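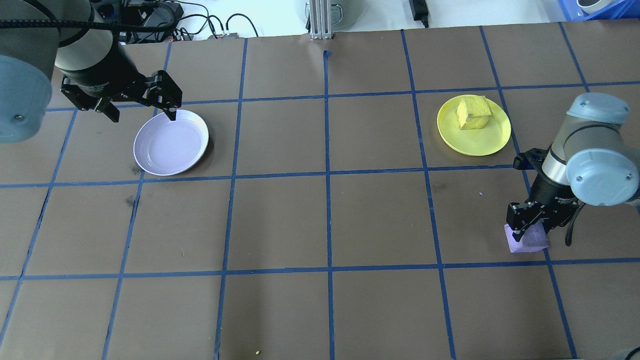
A white plate on the brown paper, with one of the arms over it.

Dristuvbridge Climate Action Office
Progress report to the Adjei Fund
January 12, 2024

Dear Salamatu,

You asked for a shorter report than the last one, and the whole office seconded the motion.

The neighborhood cooling plan is moving. The city council voted in the fall to adopt the heat section in full, after three readings and one very long discussion of the word "shade." The tree ordinance passed with it. The building code changes did not, and have gone back to the planning department, where they have company.

Household visits. Our target for the period was 1,237 homes on the east side, and we reached 494. I would love to present this as a strong start. It is a start. We lost five weeks to a dispute over whether city staff may carry thermometers into private homes without a form, and then several more to designing the form. The form is now one page, and Jummai Ajayi's team is getting through a street in an afternoon. At the current pace we finish in April.

Cool rooms. The Dernora library and the old ferry hall are signed up and have posted their summer hours. The Rinduvar district has offered us its council chamber, provided we do not use it while the council is in session. We have asked for the session calendar and received last year's.

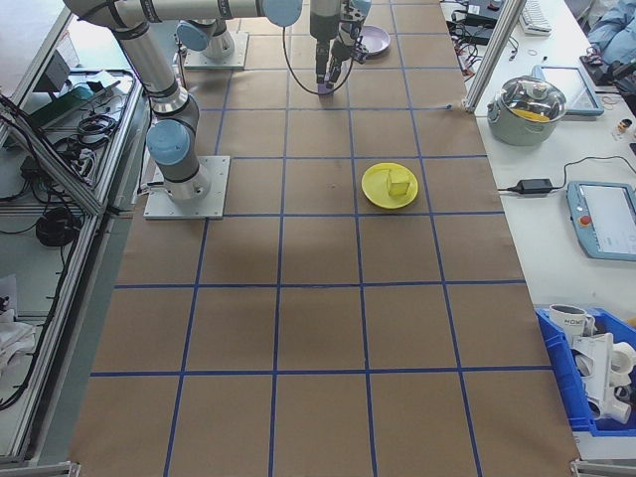

The long table, with its blue tape grid.

Street trees. Of the 200 trees in the grant, 25 are in the ground. Wekesa Barasa would like it recorded that the remaining holes have been approved by water, gas and electric, and are waiting on telephone. He has written to them. He has also gone and stood in their lobby, which he found more productive.

Declarations. The mayor's office signed two more regional climate pledges during the period. Neither cost the grant anything, and neither has been counted toward our results. In-ho Kwak has made a table showing which promises in the pledges we were already keeping, which we could keep with existing money, and which would need a different planet or a bond measure. I can send it if the trustees are interested.

Budget. Spending is under plan, almost entirely on trees we haven't planted. We ask to carry the unspent tree money into the next period and to leave the other lines alone. Yaw Ackah has the ledger and will answer questions about it at greater length than you may want – please do call him, he's good.

Next period: finish the visits, open both cool rooms before the first hot spell, and bring the building code back to council with fewer adjectives.

Contact: Climate Action Office, City Hall, Dristuvbridge | © Dristuvbridge Climate Action Office | Back to top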